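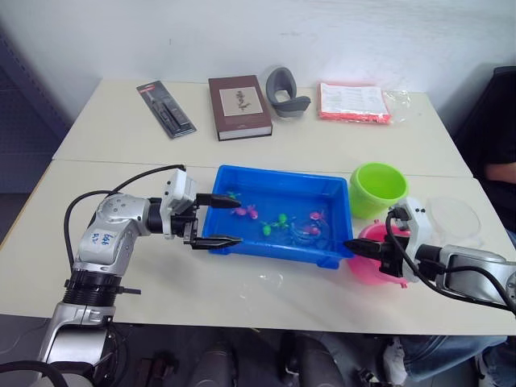 Randia Test Kitchen » Notebooks » Preserves and Ferments » Pepper mash

Print this page | E-mail this page

September 30, 2019

Red pepper mash, second run. Opened both crocks this morning after 10 days. Writing up before the straining starts and the numbers end up on the back of a label again.

Starting weight was over 4,000 grams of trimmed peppers, split evenly between crock A and crock B. Same delivery, same crate, all from the Budico plot. Stems and cores out, most of the seeds left in. Coarse plate on the grinder. The July run used the fine plate and the mash separated badly, with a dense plug on top and thin liquor underneath, so the coarse plate stays unless someone has a strong argument.

Salt at 2 percent of pepper weight in crock A. Crock B got half as much again. Both Wirnia fine sea salt, weighed on the small scale. No starter, no sugar, no garlic this time. The garlic in the July run made it impossible to judge the peppers.

Crock A: active by the second morning, strong dome by the third, pushed mash up against the weight. Stirred down twice a day until it settled. Smell clean and sour at opening, some fruit left. Color held well. Thin white film at the rim on one side where the weight had tipped. Skimmed it, wiped the wall with a cloth dipped in brine. Film looked like ordinary surface yeast, flat and matte, no fuzz and no color. pH well under our cutoff, entered on the log sheet with the meter check.

Crock B: slow. Nothing to see until the fourth day, never a real dome. No film. Sour but flatter, salt comes first and stays. Texture firmer than A, skins still have some bite. pH also under the cutoff but higher than A. Would probably catch up with another week. Half of B goes back under the weight to find out, other half goes forward so there is something to compare against A.

Preference at the bench was for A with no one dissenting, but it was tasted straight from the crock and B may do better once vinegar is in and the salt is spread out. Hold judgment.

Straining. Food mill first, medium disk, then the drum sieve. Do not go directly to the sieve. It clogs and the scraping takes longer than the milling would have. A gave a smooth sauce that coats a spoon and runs off slowly. B came through thinner with more skin left behind. Pomace from the two crocks kept in separate tubs, labeled on the tub and not on the lid.

Blending. Used the cider vinegar from the Dobos barrel, one part to nine of strained mash by weight, blended for two minutes and left to stand so the foam can drop. Tried the white vinegar on a small cup of A for reference. Sharper and cleaner, but it covers the fruit, and the fruit is the reason for fermenting at all. Cider vinegar darkens the sauce slightly - acceptable.

No thickener in either. A small jar of A with xanthan is in the walk-in for a separation check. The dose was a pinch on the tip of a knife, which is not a measurement. Repeat properly on the precision scale before reading anything into it.

Drying the pomace. Spread thin on mesh trays, dryer set to 104 F, fan on full. The July pomace was dried much hotter and came out brown and bitter, with a smell closer to toast than pepper. Low setting is slow. Expect it to run overnight and into tomorrow afternoon. Trays rotated top to bottom before closing up. Back left corner of the dryer is still the cool spot, so that end needs a check by hand before the batch is called done. Pieces should snap and not bend. If they bend, leave them in.

Grind only when fully cool. Warm pomace gums up the burr grinder and it has to be taken apart. Sift, regrind what stays on the screen once, then discard. Powder from A and B to be tried on plain boiled potatoes with butter, and on nothing else until we know what the salt level is. Residual salt in the dried pomace will be high, B especially, and any recipe using the powder needs its own salt cut to match.

Storage. Sauce in the walk-in, unpasteurized, caps loosened daily for the first week. It will keep working for a while even cold. One bottle of A was heated and hot filled for comparison. Flavor after heating is rounder and less bright, cooked tomato direction. Retaste when it has had time to sit.

Problems:

Weight in crock A does not fit the crock. It tips every time the mash rises. Swap with the one from the cabbage crock, which is wider.

Log sheet has two afternoons missing for crock B. Stirring was done, temperature was not written down. Room was steady before and after, so the run stands, but the gap should be noted if these results are used for the recipe card.

pH meter drifted between the two buffers and had to be recalibrated halfway. Probe is old. Readings above were all taken after the second calibration.

Next run: one crock only, at the A salt level, coarse plate, peppers left on the rack for a few days first to see if riper fruit gives more sweetness or only more film. Keep a cup of seeds out and ferment them separately - there was a bitter note at the back of both crocks and the seeds are the likely source. Order mesh liners for the trays. Check whether the Budico plot has another picking in it before frost.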